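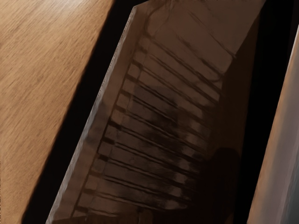

Ticket 463 – Wi-Fi drops in kitchen and back office, Warwood house
Opened: May 1, 2024
Priority: normal
Status: closed

Reported problem
Laptop and phone lose the wireless connection in the kitchen several times a day. The drop lasts a minute or two and then the device reconnects by itself. Wired desktop in the front room has no trouble. Speed test on the wired desktop is normal. The user has restarted the router more than once and says it helps for an evening at most.

Equipment
Router: Vostiter dual band, supplied by the previous internet company, kept after the switch to Dindale.
Extender: Carretero plug-in unit, kitchen outlet.
Modem: supplied by Dindale, separate box, no Wi-Fi of its own.

First check
Logged in to the router. Firmware was out of date, last updated the September before last. Saved a copy of the settings and updated. Router came back up with the same network names and password, so nothing had to be re-entered on the devices.

Left it running overnight. User reported drops again at breakfast, three of them, all on the 2.4 GHz network. The 5 GHz network does not reach the kitchen well enough to test there.

Second check
Pulled the system log. It holds 1,024 lines and then overwrites itself, so only the last day was available. The same message repeats through most of it: client disconnected, client associated, client disconnected. 204 of these entries belong to the extender and almost none to anything else. That moved attention away from the router.
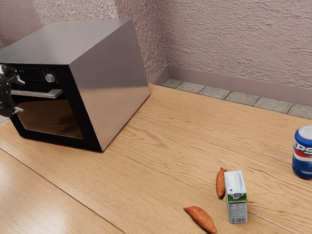 Asked the user to write down the time of each drop and what was switched on in the house. The list came back two days later. Several drops were close to meal times, but just as many were in the middle of the afternoon with no appliance in use. Interference from the microwave was on my list of suspects and I have not ruled it out completely, but it does not explain the afternoon ones.

Router was set to choose its channel automatically. Scan showed it sitting on channel 6 along with most of the neighbors. Set it by hand to channel 11 and channel width to 20 MHz. Fewer drops the next day, but still some.

Third check
Extender settings page. The extender was using the same network name as the router, which is fine, but it was also handing out addresses. DHCP was on. The router was handing out addresses too, from the same range. Two devices could be given the same address and knock each other off, depending on which box answered first.

User says the extender was reset with a pin last fall after a power cut. The reset probably turned DHCP back on.

Walked the floor with a signal meter app to see where the extender is really needed. Readings were good up to the hall, poor past the kitchen doorway, and close to nothing at the back office desk.
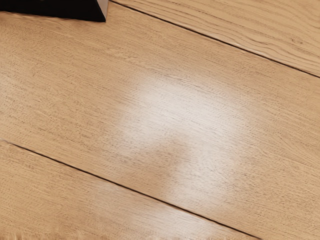
Wood floor, long planks with dark seams.

Fix applied
1. Extender: DHCP off.
2. Extender: fixed address, outside the router's range.
3. Router: DHCP range shortened so there is room for the fixed address.
4. Router: channel 11, width 20 MHz (kept from second check).
5. Restarted modem, router, extender, in that order, waiting for steady lights on each.
6. Forgot and rejoined the network on the laptop and phone.

Moved the extender from the kitchen outlet to the hall outlet. It was placed where the signal was already weak and was repeating a weak signal. In the hall it gets a good signal and still covers the kitchen.

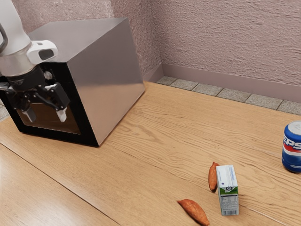
Back office desk is now usable for video calls, though the speed there is roughly half of what the front room gets. If the user wants more than that, the next step is a cable to the back office and a second access point. I gave no quote for this – the user wants to think about it.

Follow-up
One week later: one drop reported, at the same time as a Dindale outage on the street. Log shows the extender connected for the full week otherwise.

Note for next time: if the extender is reset again, DHCP will need to be switched off before anything else. Settings backup for the router is on the desktop in the folder named Router. The extender has no backup function, so its settings are written on the sheet taped inside the hall closet.

Closed with user's agreement.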